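Bramness Residents' Forum > Housing and Repairs > Water supply and hard water
June

We use cookies to keep you signed in and to remember your preferences. By continuing to use this forum you accept our use of cookies.

Proposed water softening plant for the Rendport blocks
Posted by Thitima Kamolrat, Residents' Liaison

Residents of the Rendport blocks are invited to comment on the proposal to install a shared water softening plant in the basement of Block 2. The supplier under consideration is Skustlow. The installation would be paid for from the reserve fund, and salt and servicing would be added to the service charge. Comments left in this thread will be included in the papers for the next residents' meeting.

Kitchen taps would remain on the unsoftened main supply. The plant would serve bathrooms and hot water only.

hallway_north
I wish to record my support. We have replaced 2 shower heads and a kettle since moving in, and the heating engineer has remarked on the scale in the boiler at each visit. A shared plant would seem a more sensible use of money than every household buying descaler for ever.

Nuanchan Siriwan
I must register an objection. The reserve fund was set up for the roof and the lift. Members will recall that the lift was out of service for 6 weeks last winter, and that we were told at the time there was no money to bring the work forward. I should like to know what has changed.

Thitima Kamolrat
The lift contract has now been let and paid for in full. The roof survey is due after the summer. I accept that the results are not yet known, and I will ask for the point to be noted in the papers.

flat5_rendport
With respect to the previous speaker, a survey that has not been carried out is a poor reason for spending the money beforehand. I would also ask whether households on a low-sodium diet have been consulted. Some of us fill a glass at the bathroom tap during the night.

hallway_north
The proposal states that kitchen taps are excluded.

flat5_rendport
I had read it. My question concerned the bathroom tap.

nakpan_reader
I lived in the Nakpan development before coming to Bramness, and a similar plant was fitted there. Soap goes further and the glass stays clear for longer. The drawback was the salt delivery, which blocked the rear entrance each time it came. As to basins, I have found that a cloth and a little white vinegar, left for 5 minutes and rinsed well, will deal with most limescale on ceramic.

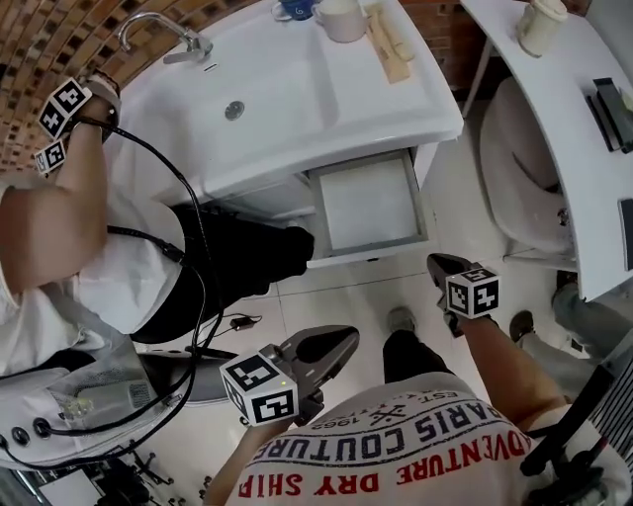

Vinegar should be kept away from natural stone, and I would not leave it standing on plated taps. None of this helps the boiler - I grant that to the supporters of the scheme.

Nuanchan Siriwan
I am obliged for the account of the deliveries. Could the liaison confirm where the salt would be stored? The bicycle store is full as matters stand.

Thitima Kamolrat
Skustlow has proposed the former meter room. I have asked for the dimensions in writing and will post them in this thread when they arrive.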